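How to Report an At-Home COVID-19 Test Result in Hamville

Home tests don't go to a lab, so the county only knows about your result if you send it in. Reporting is free and can be done online or by phone. You need the test kit box, the time you took the test and your ZIP code.

Step 1. Read the result at the time printed in your kit's instructions. A line that shows up long after the reading window should not be reported. Take a new test.

Step 2. Open the Clurnis reporting page and choose "Home test." You can report without making an account. If you make one, your earlier results are saved.

Step 3. Enter the kit's lot number. On most boxes it is on a side panel, close to the expiration date. Clurnis accepts lot numbers up to 13 characters long. Leave out spaces and dashes. 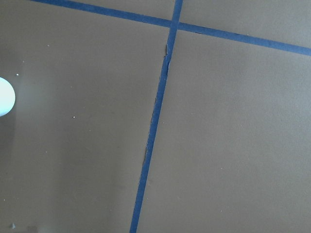 Dashes were my problem, wrote one reader, Friesen Road: I typed the lot number the way it looked on the box and got an error 4 times before I took them out. It would help if the form said so.

Step 4. Pick positive, negative or invalid. Negative results count too, so please send them. An invalid result means the control line did not appear.

Step 5. Press Submit and write down the confirmation code. You will need it to correct a mistake later.

If you can't get online, call the Drernareck help line after 9 a.m. The person who answers will fill out the same form for you.

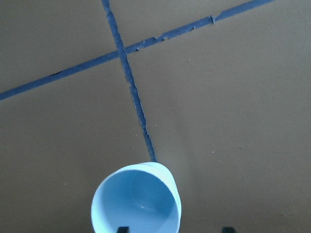
By the Hamville Health Desk
Updated in December

Correcting a report

Go back to the Clurnis page, choose "Change a result" and enter your code. Changes can be made for 4 days. After that, call the help line.

Reporting for a child or another adult in your home works the same way, with one form per person. Use the age of the person who was tested.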